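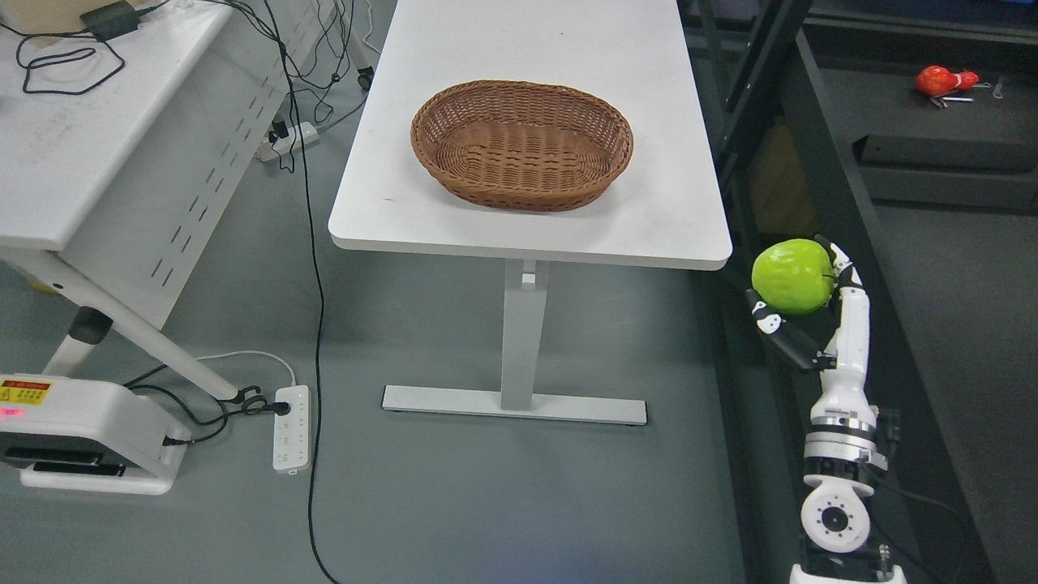
Gendetov Cella wall-mount drying rack, reviewed after a winter of shirts

I bought the Cella in January because our dryer had started eating buttons and the repair quote was more than I wanted to spend on a machine that was already old. The rack was sold to me, and I do mean sold, as a thing that would "replace the dryer for most households." I didn't believe that when I read it and I don't believe it now. But I've used it three or four times a week since, so I can at least tell you which parts of the pitch hold up.

What it is

The Cella is a folding rack that screws to the wall. Closed, it looks like a shallow shelf with a lip. You pull the front down and out, and a set of rails opens like an accordion. There are 20 rails on the full-size version. A smaller one exists, and I'd skip it unless you live alone and own very few pants.

I paid 80 dollars. The mounting kit is extra, a fact you learn on the last page of the checkout. Gendetov will tell you that any decent wall anchor works, which is true, and then you might ask why they sell a kit.

Putting it up

The instructions are a single folded sheet with drawings and no words. They show a person marking the wall, drilling, and smiling. They don't show what to do if your studs aren't where the bracket holes are, and mine weren't. The holes are fixed, with no slot to slide left or right. My neighbor Gianni Mancuso came over with his stud finder, looked at the bracket, and suggested screwing a board to the studs first and hanging the rack off the board. That's what we did. It has not moved since. It also cost me a Thursday evening and a trip for lumber, and I think a company charging this much could have cut a slot in a piece of metal.

If you rent, ask before you drill. The holes are big.

Does it dry clothes?

Clothes dry on anything. You could throw a shirt over a door and it would dry. The claim on the box is that the "open airflow geometry" dries laundry faster than a floor rack, so I tried to be fair about it. I washed two loads of the same kind of stuff, T-shirts and dish towels, and hung one on the Cella and one on my old floor rack in the same room with the window shut. By bedtime both were still damp at the seams. By breakfast both were dry. I did it again the next weekend with the window cracked and got the same answer a little sooner.

So no, I can't find the faster drying. What I did find is that the floor was clear, and in a narrow laundry room that counts for a lot more than geometry. I can open the washer door all the way with a full rack above it. I couldn't before.

Jeans are a problem. The rails sit close together, and when you put anything thick on two neighboring rails the fabric touches and stays wet where it touches. You end up using every other rail, and then you have a much smaller rack than you paid for. Sheets have to be folded over so many times that the middle layers smell a bit off by the next day. I've gone back to hanging sheets over the shower rod.

Weight

The box gives a maximum load and I'm not going to repeat it, as I have no way of checking it and I doubt the person who wrote it hung wet bath towels on the far end. Mine sags at the front with a full load of towels. It comes back up when they're off. The hinges have started to click on the left side. I wrote to Gendetov and got a form reply with a ticket number, 557, and a link to a video about cleaning the rails.

Finish

The coating is better than I expected. No rust so far, no marks on white shirts. The rubber caps on the rail ends are another story. Two fell off in the first month, and I found one in the washer filter. They push back on, but they don't stay, so I glued them.

Against the others

Before this I had borrowed a Paiva from Aparecida Peixoto, my sister-in-law, who swears by hers. It's a plain floor rack with wide gaps, ugly, and it falls over if you load one side first. For drying alone I'd pick it. Jeans dried properly on it. It costs less, needs no drill, and can go out on the porch when the weather is good. It also takes up half the room.

The Kernetik ceiling rack with the pulley is the one people keep recommending to me. I've only used one at a friend's house. The rope was stiff and I wouldn't want to haul a wet load over my head every other day, but the heat does collect up there and her towels seemed happy. It was well out of my budget.

Who should get one

Get the Cella if you have a small laundry room, studs in a helpful place, and mostly light clothing. If you have kids in denim or you do a lot of bedding, you'll be annoyed inside a week. And keep the dryer if it still runs. We had ours fixed in the end and use it for towels, sheets, and anything needed by morning.

I'd buy the rack again at a sale price. At full price, with the kit extra and the caps falling off, I'd want to see it opened in a store first and hang my own coat on the end of it.

Three stars out of five. It was two until I got the floor back.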